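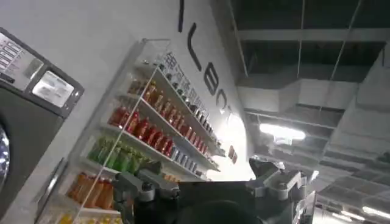

Laundry automation (robotic)

Robotic laundry automation is the use of general-purpose manipulators to carry out the tasks that surround a washing machine or dryer: sorting, loading, setting controls, unloading and folding. The washing cycle itself has been automated for decades. The handling of textiles before and after it remains largely manual in households, and in most small commercial laundries and laundromats.

Background

Industrial laundries serving hospitals and hotels have long used tunnel washers, overhead rail systems and flatwork ironers. These installations depend on uniform items such as sheets and towels, and on a layout built for the equipment. The mobile and arm-based systems developed since are intended to work with ordinary front-loading machines, including their doors, buttons and displays, without modification.

Technical difficulties

Cloth has no fixed shape, and a garment in a pile may conceal its own edges as well as neighbouring items. Grippers with two rigid fingers can lift a garment reliably but often pick up more than one, or leave a sock behind in the drum. Door seals and the rear of the drum are difficult to reach and to observe. Control panels present a separate problem: layouts vary by manufacturer, labels wear, and glare from overhead lighting can make a display illegible to a camera at certain angles.

Trials

The Cevham trial, directed by Danica Kováčik, assessed a single arm over 200 loading and unloading attempts on commercial front-loaders. Door opening was judged dependable. Complete unloading was achieved in some 40 per cent of attempts, with small items accounting for most failures. A later study by Trinh Phan and Gorazd Spahić used the Walach gripper and added a second inspection of the drum, which improved results but lengthened each cycle considerably.

Assessment

Opinion on readiness is divided. Kazimír Skála has argued that supervised use in commercial laundries is already practicable where a worker is present to clear faults. Matěj Kollár considers household use premature, citing stairs, pets, cluttered floors and the cost of repairs. Folding mixed garments at a speed comparable to that of a person remains an unsolved problem.

See also: Flatwork ironer; Laundromat; Mobile manipulator; Tunnel washer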